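Getting creases out of a large white tablecloth without taking it off the table?

Vija Urbonaitė
I have a big white cloth on the craft table and it won't lie flat. The middle is passable, but the far edge bunches up every time I move anything. I keep a wicker basket on it for small things and would like to leave that where it is. Ironing the whole cloth takes me most of an evening. Is there a way to do it in place?

3 replies

Helju Paulauskas
Yes, if the cloth is cotton. Mist it with plain water, pull it toward you from the front edge, then smooth it with your palms from the center out. Leave it for 2 hours. The back edge bunches when there is nothing holding it down, so put clips there – the cheap spring kind. Mine has a wicker basket toward the back too, and small wrinkles still show:

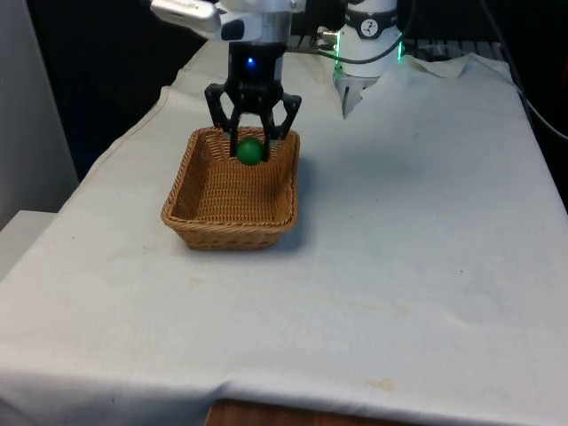

Photo: Helju Paulauskas

The bigger folds at the back need a second misting. Lift the basket before you spray and let the cloth dry before you put it back, as damp wicker can leave a tan mark.

Pankaj Bansal
just buy polyester. had mine 5 years, never ironed it

Edgars Laur
Clips worked for me, water didn't. My cloth is a heavy linen blend and I had to use a steamer on it – 13 minutes for the whole table. Put a towel underneath if the tabletop is varnished.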